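1 June 2024

Spice jar thread. I've been moving everything out of bags and into jars with a small rack, and a few people asked how I'm doing it. Posting as I go.

### 1

The starting point was a drawer full of folded paper bags from Adugna, the spice shop on Platov Street. Good spices, cheap, but the bags don't close once you've opened them. Every time I wanted paprika I got cumin on my sleeve.

### 2

First thing I did was throw out what had no smell left. Rub a pinch between your fingers and sniff. If you have to think about it, it's done. I lost a bag of ground coriander and most of an old curry blend that way.

### 3

What was left went on the kitchen scale. The biggest bag was 337 grams of ground cumin, more than I'll get through this year. I won't buy that size again.

### 4

The jars I settled on are from Inel. Clear, with a tall white cap that has a second piece under it at the neck. In the glass ones that inner piece is an orange-pink color, easy to see from the side.

### 5

Fill level: halfway is plenty for anything fine and strong. If a powder goes right up to the neck, it comes out in a lump on the first shake. The orange-yellow one got a half fill and it still left smears on the glass above the line. 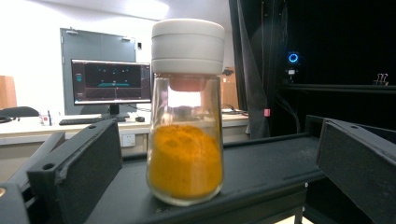

### 6

On those smears: I used to wipe them. You can get a dry brush in there, but the next time you tip the jar they're back. I leave them now. A damp cloth is the worst choice, it turns powder into paste.

### 7

Funnels. A metal one with a narrow spout clogs on anything ground fine. A sheet of printer paper rolled into a cone, wide end cut flat, works better. Tap the side of it with a spoon. Throw the paper away between spices.

### 8

Yellow spices stain. Put something under the jar before you pour, even if you're careful. I have a cutting board with a permanent yellow ring on it from last August. Dish soap did nothing, lemon did a little.

### 9

Someone asked if clear jars are a bad idea because of light. They are if you keep them on a windowsill. Mine stay away from the window and get used up in a few months. If you cook once a week, buy tins.

### 10

Small jars are better than big ones for brown powders. They all look alike in a bag and almost alike in a jar, so I want to be able to open one and smell it without a cloud coming up. I keep these low on purpose. A third of the jar, then refill from the bag.

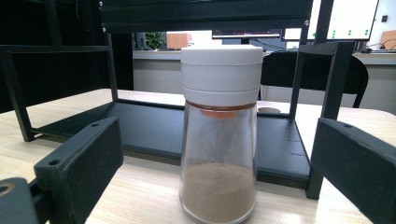 The rest of the bag gets folded over twice, clipped, and put in a tin with a tight lid. I refill when the powder gets down to where a teaspoon scrapes the bottom. And I finish the old powder before adding new - if you keep topping up, the stuff at the bottom never leaves.

### 11

Labels: small, on the base. I tried them on the caps first, and then I put the wrong cap on the wrong jar. If the name is on the jar itself that can't happen. Pencil on masking tape is fine, pen smudges when your hands are greasy.

### 12

Add the date you filled it. Month and year is enough. I skipped this for a long time, and it's how I ended up with the curry blend in post 2.

### 13

Reply to a question: yes, you can wash them and use them again. Take the cap apart as far as it will go. Let every part dry overnight, upside down on a towel, then another few hours right side up. Any water left in the neck and you'll have clumps by the end of the week.

### 14

If you already have clumps, shake first. If that doesn't work, push a fork through the top layer. A few grains of dry rice help in salt. I wouldn't put rice in ground spices, you'll end up eating it.

### 15

The rack is from Wandel. Black metal, two shelves, thin square tubing. Each shelf has a shallow raised edge, which I wanted because round jars slide. The side frames slant outward a little at the bottom, so leave some room for the feet when you measure your counter.

### 16

I tried it out on a table before giving it a permanent spot. Coarse spices go up top in the tall jars. The orange one can be nearly full, since coarse stuff pours fine at any level.

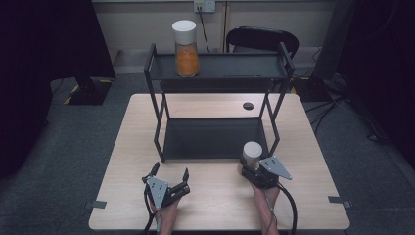 The lower shelf is for the ones I use less, plus anything short. Check the gap between the shelves against your tallest jar before you buy. You need the height of the jar and then enough space to lift it over the edge, and that second part is easy to forget.

### 17

My order is by how often I reach for things. I tried alphabetical for a while. It put allspice in front, and I use allspice at Christmas.

### 18

Two people asked about magnets on the fridge door. I had those. They looked good, but the door gets opened all day and the small tins crept downward. Also the side of the fridge was warm. I went back to a shelf.

### 19

Heat matters more than people think. Don't put a rack right next to the stove, even though it's handy. Steam gets in every time you hold an open jar over a pot. Shake into your palm or a spoon and add it from there.

### 20

Cost came up too. I bought 15 jars, and the rack on top of that. If I did it over I'd start with six and wash out jam jars for the rest. Whole seeds and bay leaves don't need anything better.

### 21

Things I still keep in bags - whole cinnamon, dried chilies, star anise. They don't fit through the necks and they don't spill. One big tin, bags standing up, tops folded toward the back.

### 22

Still to do: the salt. I have three kinds and the coarse one is too big for a shaker top. I might leave the inner piece out and just use the cap. Will post if it works.

### 23

Last question for today was whether the jars leak on their side. I don't know, I've only stored them upright. I'll lay one down with flour in it overnight, on a plate, and add the answer below.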